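From: Adanech Hadgu
To: dotov-users
Subject: Re: Queue stalls after upgrade

Villads Baldursdóttir wrote:
> After moving Divescombe to the new build, the outgoing queue stops
> at 1000 entries and stays there until I restart Dotov. Log attached
> on Thursday. Nothing else changed.

I see the same on Clemon. The limit is the default for max_pending, and the new build no longer reads the old spelling (maxpending).

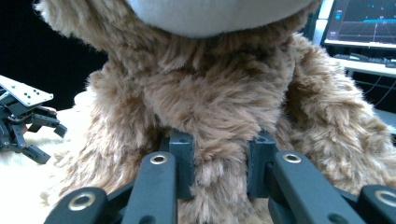

Does the setting need a full restart?
A reload is enough for max_pending, but worker_count is only read at startup.

We run 12 workers and clear a backlog in some 26 minutes. Before raising the limit, check that the spool partition has free inodes. Nasution ran out of them in November and the error was logged only as "write failed".

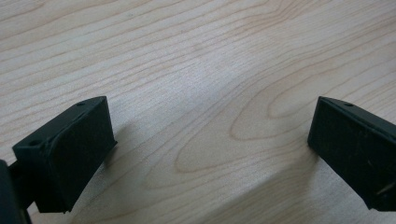

The old key produces no warning, so grep for it in the included files too.
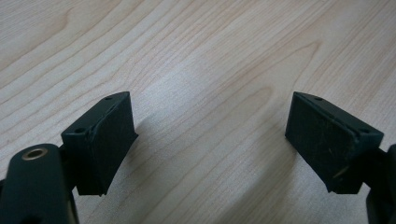
If the stall persists after the reload, post the output of dotov status -v, taken while the queue is stuck.

Adanech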